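Caderno de oficina - 1 de fevereiro de 2026
Réplica Stendereo a gás, afinação do hop-up e do carregador

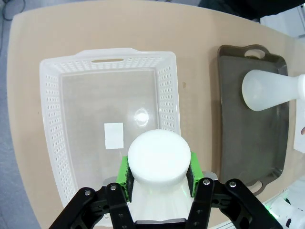
Frasco branco, cesto perfurado na mesa.

Que dia bom de bancada! Cheguei cedo para abrir a Stendereo que o Patricio Peñalver trouxe de Grerkdale e fiquei nisto até à hora de jantar. O acabamento da corrediça é uma beleza, fosco, com as serrilhas bem marcadas, e a desmontagem faz-se sem martelo nem palavrões (a Savchuk antiga ainda me dá pesadelos).

Cronógrafo, BB de 0,20 g, gás verde, média da série:
antes de mexer: 84 m/s
com a borracha nova, dureza 70: 100 m/s

Foi um salto enorme, mais do que eu esperava só de vedar melhor a câmara. Cem é demais para jogar em espaço fechado, por isso vou experimentar a válvula mais restrita da Zorelgate antes de devolver a réplica ao Patricio.

O carregador perdia gás pela junta da base. Troquei o o-ring, pus uma gota de óleo de silicone e deixei-o cheio em cima da bancada - ao fim da tarde ainda não assobiava. Ver outra vez amanhã, com calma.

A Sadia Khattak jura que o problema dos tiros altos é o braço do hop-up, que vem com folga de fábrica. Acho que tem razão! Meti uma tira fina de fita entre o braço e a câmara e o agrupamento fechou logo, lindo de ver.

Contador da réplica: 3218 disparos desde julho, com a mola de retorno original. Está um pouco curta, mas ainda empurra bem.

Falta: medir o cano interior, encomendar o-rings (levar o velho para comparar), perguntar à Sadia onde arranjou a mola dela.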